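# Husar Match Notes: Data Card

By Chiyo Takagi
May

## Summary

Husar Match Notes is a collection of written records from amateur association football. It covers 18 clubs over 3 seasons and is maintained by Mavix. Each record describes one match: lineups, goals, cards, substitutions, and a short account written by the home club's reporter.

## Contents

Records are stored as plain text, one file per match. Times are given in minutes from kickoff, and stoppage time is written after a plus sign. Cup ties and league fixtures share the same layout. Friendly matches are excluded.
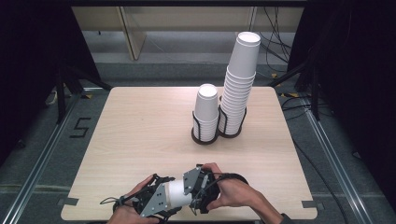
Abandoned matches are retained and carry the status "incomplete." Where a match was replayed, both files are kept and each refers to the other.

## Review

Junpei Higuchi and Mayu Takeda compared a sample of 100 records with the referees' reports. Disagreements on goal scorers were settled in favor of the referee. Attendance figures could not be confirmed and should be treated as estimates.

## Known Limitations
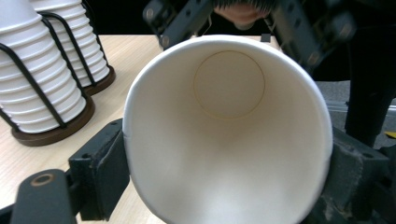 Reporters did not share a common vocabulary for competitions, and the word "cup" requires particular care. It may refer to the knockout tournament, the trophy, or a single tie. A plain search will also return notes on refreshments, where the word means a white paper cup of the kind shown in this card. Users should filter on the competition field instead. Accounts shorter than 20 words are common in the first season.

## Access and Corrections

Requests for access are handled by Genji Iwasaki. Corrections should state the file name, the line concerned, and the source relied upon. Accepted corrections appear in the next release.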